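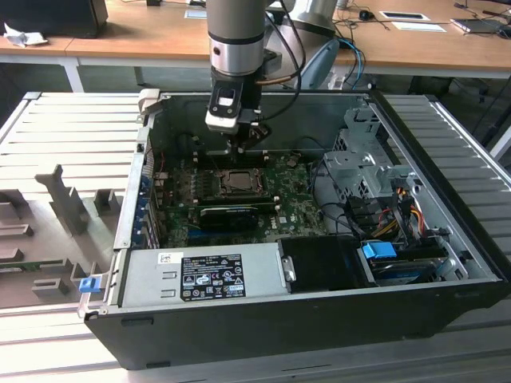
By Pendo Mbwambo
Mon 26 July

Vy Doãn likes to start with the side panel off and her hands in her lap. She has been fixing up old office computers at Ustgate for five years, and she says the first few minutes with any tower should be spent looking.

"People want to go straight in with the screwdriver," she told me, pouring us both tea from a flask that had clearly been dropped more than once. "I was the same when I began. Now I lay the thing down on its side, get the light right, and just have a good long look at where all the cables go. You'd be amazed how much you can learn before you touch anything."

We were talking about a black Dell desktop, the kind that sat under half the desks in the country for years and that still comes through the door at Ustgate in great numbers, usually from an office that is moving or closing. She has a real fondness for them. The name is printed right there on the green board, and she likes the little touches of blue plastic, the latches especially.

"Somebody sat down and thought about the person who'd have to open it," she said. "When I see blue in a case like that, I know where I'm going to be putting my fingers. I wish my washing machine had been made by the same people!"

Memory is what she gets asked about most. A family brings in a machine that has grown slow, and quite often more of it is all they need. She never promises anything, though, and she has a soft way of asking how long the computer has been in the closet, and whether there was a cat.

"The memory slots are where beginners get scared," she said. "They think they'll break the board. You do have to press, and it makes a noise, and the first time your heart goes right up into your mouth. My very first one, I took it in and out 6 times, I was so sure it was wrong. It was fine. It was the monitor that wasn't plugged in."

Graphics cards she treats with more caution, mostly on account of the room they take up. One lying across the board can hide a good deal of what is underneath, and so can the drive cables, which curve over everything and catch on a sleeve. She learned a lot about cables from Kálmán Nyitrai, who taught her at Jostow in the evenings and who would quietly unplug something whenever she left the room.

"Oh, he was terrible," she said, laughing. "I'd come back with my coffee and the machine would be dead, and he'd be reading the newspaper. But I can follow a red and yellow bundle from a power supply in my sleep now, so I suppose I should write and thank him."

I asked whether she ever gets tired of it, the same black boxes week after week. She thought for quite a while, long enough that I finished my tea.

"In December I did, a little," she said. "It was dark when I came in and dark when I went home. Then a boy came to pick up a computer with his grandmother, and he wanted to see inside, so I opened it up again and showed him the processor, and the fan, and where the drives live. We were there an hour. His grandmother had to go and feed the meter."

She still has 3 towers to finish before the weekend, and she was already reaching for her glasses when I put my coat on.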